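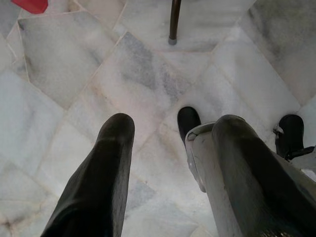
Divura open afternoon: a robot in the living room

I have been to a fair number of robot demonstrations over the years and most of them happen on a stage, or behind a rope, with a table that has two coloured blocks on it. So when Divura announced an open afternoon in a home, with the robot working in the living room among everything that lives there, I put my name down the same evening. It was 836 kilometres door to door by train and I would do it again next month!

We were let in six at a time, which was sensible, as a robot with two arms takes up a lot of a living room. Shoes off at the door (I had odd socks on, of course) and then a short safety talk: stay behind the tape in the hallway, don't reach past the arm, and if anyone says "stop", everybody stands still, the robot included.

The first thing I noticed was how low down so much of the work is. You think of housework as happening on worktops and tables, but a home robot has to spend a good part of its day dealing with the floor and the things near it, and a polished marble floor is a tricky one. One of the engineers told us that shiny floors had been their biggest headache in the spring. The camera at the wrist looks straight down past the fingers, and any reflection or strong vein in the stone can look like an edge. They had the wrist view up on a screen for us, and I could have watched that alone for an hour. You see the two dark fingers and the floor between them, and suddenly you understand how little the thing has to go on. Chair legs arrive from nowhere. So do feet.

The planning software is called Kornex and the grippers come from a small workshop called Cekar. I asked whether the fingers were padded and got a very happy ten-minute answer about rubber, most of which I have already forgotten. The short version is that they are on their fourth shape of finger, and each one has been a bit slimmer than the last because of narrow gaps between ornaments.

And there were ornaments to think about. I loved that they had left the room as a room, with little red cups and a teapot on the cabinet, a jar of cookies, trophies, and a whole line of cartoon characters along the top of the TV cabinet. Nothing on a shelf like that is the same shape as its neighbour, and some of it you would be in real trouble for breaking. 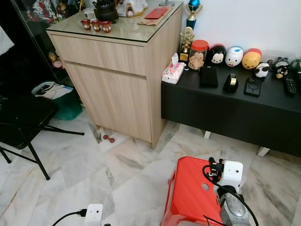

Between runs we could ask whatever we liked, and the group was not shy. Somebody wanted to know if it could tell a remote control from a phone. Mostly, came the reply, but two black rectangles lying near each other still get muddled from time to time, and tape dispensers are apparently a law unto themselves. Soft toys are easier than they look because they forgive a clumsy grip. Glass is the hard one: it is see-through, it shines, and the arm has to slow right down near it. I was impressed by how freely they talked about the bad days as well as the good ones. A printed log hung in the hallway with 368 attempts on it from May, failures included, and we were welcome to read the lot. My favourite entry just said "went for the stool, changed mind".

Then came the part I had been waiting for, which was having a go. Santoso, the firm that runs the training side, let each of us guide the arms for a couple of minutes. It is much harder than it looks! Your own hands know where they are without being told, and these don't. I kept stopping a hand's width short, then creeping forward, then stopping again. The woman before me took to it straight away and had to be asked to give up her turn.

A few practical notes if you are thinking of going. The visit lasts a bit over an hour. There is nowhere to leave a big bag, so travel light. It is standing only once the demonstration starts, but they will find you a chair if you ask at the door. Photos are fine, flash is not, as it upsets the cameras. Children are welcome and ours asked the best questions of the day, among them whether the robot was allowed a cookie.

They hope to hold another afternoon in the autumn, this time with the kitchen included. I have already asked to be told when the list opens.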